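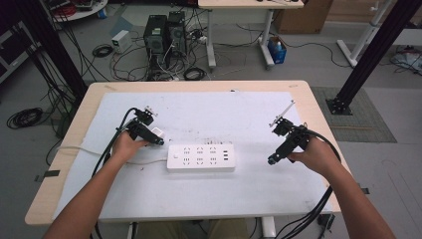

We use cookies to remember your settings. Accept | Manage

Which things are safe to run off one extension strip?

I've moved my desk to the middle of the back room and the nearest wall socket is behind me. I bought a white power strip with a little round switch on one end and three USB ports on the other. The sockets are the multi-pin sort, so most of my plugs go in without an adaptor.

What I'd like to run from it is two desktop computers, a monitor, a lamp and a phone charger. In November I'll want a small fan heater as well, as the room gets cold by four o'clock. The heater says 2000 W on the label. Can it all go on the one strip? And is it all right for the lead to hang off the side of the table to the wall?

Posted by Bostley
3 comments | 8 shares

deskside_trendham

The computers, monitor, lamp and charger are fine. Leave the heater off.

Look on the underside of the strip for the maximum load and add up the watts of everything you mean to plug in. Mine is a Brano and it says 2500 W. Two ordinary desktops might pull 200 W each when they're busy, a monitor 50 W, a lamp 8 W, and the charger hardly matters. A heater on top of that takes you over, and it's a load that stays on for hours. Plug it straight into the wall.

Don't plug a second strip into the first one to get more sockets. If you're short, buy one longer strip.

About the sockets: check that your plugs sit fully home and don't rock. The ones that take several kinds of pin can be a looser fit, and some of them don't connect the earth on every type of plug. Desktop computers need the earth. If the strip has no fuse and no British plug of its own, I'd swap it for one made to BS 1363 and keep yours for nothing bigger than chargers.

12 people found this helpful

Pan

just get an electrician to put another socket in, cost me less than I thought. I had everything on one strip for years and it was ok but the plug did go brown at the wall end

2 people found this helpful

saturdayfixer

Agree about the heater. On the lead, hanging off the table is all right as long as it isn't pulled tight and you won't catch it with your foot. Run it down a table leg with a couple of hook and loop ties, then along the skirting. Don't put it under a rug or a mat where it can't lose heat or where you'd miss any damage.

I'd also screw the strip to the underside of the desk if it has keyhole slots on the back. Mine used to slide about whenever I pulled a plug out. Switch off before you do any of this, and leave some slack so you can still move the desk to hoover.

Spare cable that's left over can go in a loose loop on the floor at the back. Unwind a cable reel fully before you use it, though.

5 people found this helpful

Get new answers by email. Enter your address to subscribe.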